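The Rosenthal Summit - tabletop negotiation game for classrooms and clubs

From Lotovel Games
In stock, ships flat

I started making this one after sitting through a school debate about a border treaty where the same two kids talked for an hour and everyone else drew on their folders. I love world politics, I really do, and it drove me nuts to see it made that dull. So I went home and cut up some cereal boxes, and this game is where that ended up, several ugly versions later.

The setup goes like this. Gosent and Trarham share a river, a railroad and a long list of grudges. Gosent wants to build a dam. Trarham says it will walk out of the trade pact if the first concrete gets poured. Everybody else at the table has something riding on the answer (grain, gas, a port lease, an election coming up at home), and you've got one afternoon to get a deal signed in the spa town of Rosenthal before the delegations fly out.

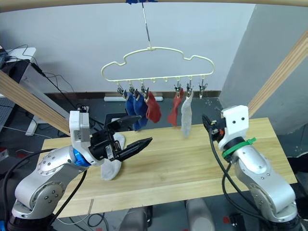

Each delegation gets a folder with a public position and a private one, and the fun is in the gap between them. Your foreign minister might be pounding the table about sovereignty while the private sheet says you'd take pretty much any deal with cheap electricity in it. I've watched a very quiet eighth grader run rings around a table of adults with that sheet. She never raised her voice once!

What's in the box

11 delegation folders, each with a flag card, a public brief and a sealed private brief
Almost 200 event cards (leaks, strikes, surprise elections, a minister who says the wrong thing into a live microphone)
One pad of 100 treaty forms, with space for signatures and footnotes
A fold-out map of the river basin
Cloth bag of vote tokens
Chair's handbook, spiral bound so it lies flat
Press pass lanyards for anyone who'd like to be a reporter

Ages 11 and up. You can run it with fewer people by dropping the neutral states, and the handbook tells you which ones to drop first. If you've got a big group, put two people in a folder and make them agree before they vote - that's my favorite way to play it, and also the loudest.

A full game takes an afternoon. The short version fits in a double class period. I'd skip the event cards your first time through and just let people talk, then bring them in once everybody knows who they're mad at.

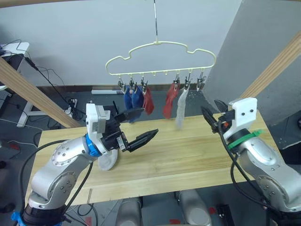
People ask me whether it's based on a real dispute. It isn't, and I worked pretty hard to keep it that way. When I tested an early draft with a real river in it, folks showed up with their minds made up and nobody would budge an inch. With Gosent and Trarham they argue about what's in the folder, and they'll switch sides cheerfully the next week and argue it the other way.

About the press role: please don't treat it as the leftover job. Reporters can publish anything they overhear, and a headline on the board moves the vote threshold up or down. Delegations figure this out fast and start whispering, or start leaking on purpose. I had one group put out so many fake leaks that their own allies quit on them, and I ended up writing a whole page in the handbook on what happens when that goes on.

Changes in this edition

The map is bigger and the river towns are labeled on both banks. The walkout rule is shorter (you can leave the room once, and coming back costs you a token). I fixed the Trarham private brief, where the old one let you win by doing nothing at all. Sorry about that, and thanks to everyone who wrote in!

If you own the older box you don't need to buy a new one. The refill pack has the corrected brief, the new map and a fresh pad of treaty forms.

Shipping

Orders go out on Wednesday. Schools can pay by purchase order, just put the number in the notes box at checkout. Missing a card or a folder? Email me the name of the delegation and I'll mail you a replacement, no charge.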